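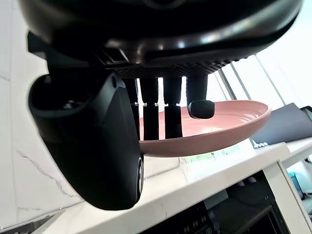 The pink plate, held above the white countertop.

So I finally got to a Skolamard open day! I'd signed up back in May, forgot all about it, and then got the reminder email while I was standing in my own kitchen looking at my own dirty dishes. It felt like a sign. The drive is 74 miles each way and I'd do it again next week.

If you haven't heard of them, Skolamard is a small outfit that works on robots for ordinary homes. Their test space is a full kitchen, with a counter and a cooktop and a dishwasher, and it looks like somebody could move in (nicer than mine, I'll admit). Visitors go in ten at a time and stand behind a strip of tape, and you're asked to keep your voice down, mostly so people can hear the guide. Ours was Meenakshi Khurana, who clearly loves this stuff and never once made me feel dumb for asking what a wrist joint does.

The session ran 60 minutes and I could've stayed all afternoon. What got me was how slow it all is. I don't mean that as a complaint! You watch the fingers come down toward a plate and stop, and shift a hair, and close, and you find you've been holding your breath. I pick up a plate without thinking. After an hour of this I went home and picked one up very, very carefully, just to see what my thumb was doing.

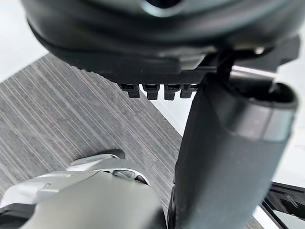

The other thing I hadn't expected was how much talk there'd be about fingers. Meenakshi spent a good ten minutes on grip alone: how hard to squeeze, where to squeeze, what you do with a thing that's round on one side and flat on the other. They have a running list of household objects they want to be able to handle, and it's up to 143 now. She let us look at the printout. Somebody had penciled "gravy boat??" at the bottom, with two question marks, and I feel that deeply.

I asked which things give them the most trouble, expecting her to say glass. She said anything soft, and anything that rolls. 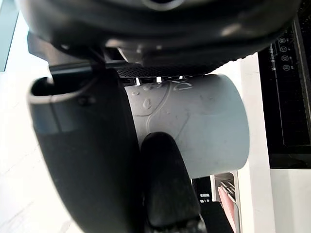 Koen Van Leeuwen wondered whether it wouldn't be simpler to redesign the dishes, with a little handle on everything, and leave the robot alone. Meenakshi laughed and said they get that one at every open day. Her answer was that people are attached to their cups. A robot that only works with special cups is going to end up in the garage next to the bread machine. I thought that was fair (my bread machine is in fact in the garage).

We got into cleaning up after that, which was my favorite part. Plates have a shape, so you can plan for them. Cloth just does whatever it wants. Grab it in one place and the rest of it goes somewhere else, and now your plan is no good. She talked about it the way my sister talks about her toddler.

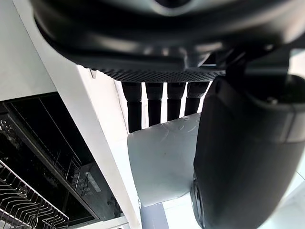

I also had a long chat by the coffee urn about the software side, most of which went over my head. The planning part is called Herko, and there's an older version, Wellamel, that a couple of the staff still stick up for. I got the feeling there's some history there and I didn't poke at it.

They're running these all summer and it's free, you just have to sign up ahead. Wear comfortable shoes, because there's nowhere to sit, and get there early if you want a spot at the front by the counter. I've already put my name down for the laundry session, and I'm taking my dad, who has opinions about folding.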